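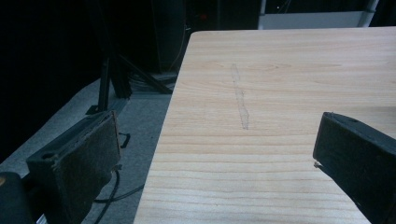
Tabletop, pale wood, a few knots.

April 7, 2020

I have been reading guarantees. I don't recommend it as a hobby, but the kettle died last week and I had kept the box, and on the box it said LIFETIME GUARANTEE in letters as tall as my thumb. So I thought, fine, let's see what a lifetime is.

A lifetime, according to Arkex, is the "expected service life of the product under normal household use." The expected service life of a kettle is not printed anywhere in the booklet. I wrote and asked. The reply said the expected service life varies with use, and that mine had "likely reached the end of its natural cycle." In other words it was guaranteed to work until it stopped working. I would be happy to offer the same terms on anything I own, including the car.

I should say that I wasn't trying to be difficult. I only wanted a kettle. But once you have read one of these you start reading the others, and I have a drawer full of them, because my mother kept every scrap of paper that came with every appliance and I caught it from her.

The drawer goes back a long way. The oldest one in there is for a Kinoshita sewing machine, and it is a single card. It says that if the machine fails through bad workmanship the company will fix it, and it gives an address. The newest is for the Lanach vacuum cleaner I bought when I moved to Adthorpe, and the English part alone takes up more pages than the instructions for using the thing. I sat down with it and a cup of tea (boiled in a saucepan) and tried to find the part where they promise something.

There is one. It's a paragraph near the front, and it's quite generous. The motor is covered for ten years! Then you get to the exclusions. Belts are out, and so are brushes, filters, hoses, seals, the cord and "any part subject to wear." I asked the repair man on the corner how often he sees a dead motor in one of those. He said hardly ever, it's always the hose. So they cover the part that doesn't break for a very long time, and the part that does break they don't cover at all. Maybe there's a good engineering reason for that. I'd like to hear it.
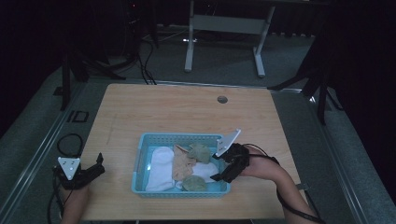

And then there is the registration business. With the Lanach you have to register within 60 days or the ten years drops to 2. Why? The motor doesn't know whether I filled out a form. I registered late, as it happens, so my motor is apparently a worse motor than my neighbor's, although they came off the same shelf. The form also wanted my birthday, the number of people in my household and whether I was planning to buy a dishwasher. I can't see what any of that has to do with a vacuum cleaner, but I can see why somebody might want to know it.

My friend Ottilie Gasser thinks I'm being unfair. She worked on the returns desk of a department store for years and her view is that the long lists are there because people cheat. She has had a steam iron brought back with the base melted onto a piece of nylon and the customer swearing it came out of the box that way. I believe her. People do cheat, and I'm sure it costs the stores real money. But when I asked her how many people with an honest claim gave up and went home, she said she had no idea, they didn't keep track of that. Well, no. They wouldn't.

She did tell me one useful thing. At her store the desk was allowed to swap small items without sending anything back to the manufacturer, and whether they did it depended a lot on who was working. That's how I got a toaster replaced once, I think. I had always given the toaster people credit for it. It was probably just a clerk who wanted her lunch.

The other thing I can't make my mind up about is extended coverage, the kind they offer you at the register. I added up what I've turned down over the years, going by the old receipts in the drawer, and it came to 809 dollars. Repairs I ended up paying for myself in the same stretch came to a good deal less. I'm aware that this proves very little. One bad refrigerator would have turned it around, and I have been lucky with refrigerators. People who sell coverage always have a story about a refrigerator, and it's usually the same one, where all the meat goes bad over a long weekend. I've heard it in two different stores, almost word for word. 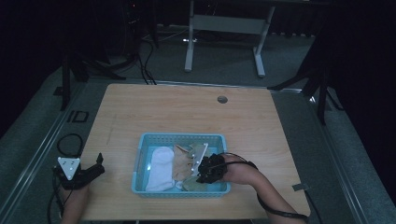

Is it worth keeping the receipt if the guarantee is as thin as that?

I'd keep it. A receipt shows the date and the store, and with those you can at least argue with a person at a counter. The guarantee card by itself never got me anything. Make a photocopy too, the shiny ones fade. I have receipts in that drawer that are now just small blank pieces of paper, stapled with great care to the booklets.

I did get an answer from Arkex in the end, a second one, from somebody higher up. They are offering me 40 percent off a new kettle "as a gesture of goodwill." I looked up the new kettle. With the discount it costs what the supermarket one costs without any discount, and the supermarket one comes with a plain one-year guarantee and no capital letters. I haven't decided. The saucepan works, though it takes longer and I've already forgotten it on the stove once.

If anyone has ever made a claim on a lifetime guarantee and gotten the thing replaced, after more than a couple of years and without an argument, write and tell me what it was. I'd also like to see the paperwork.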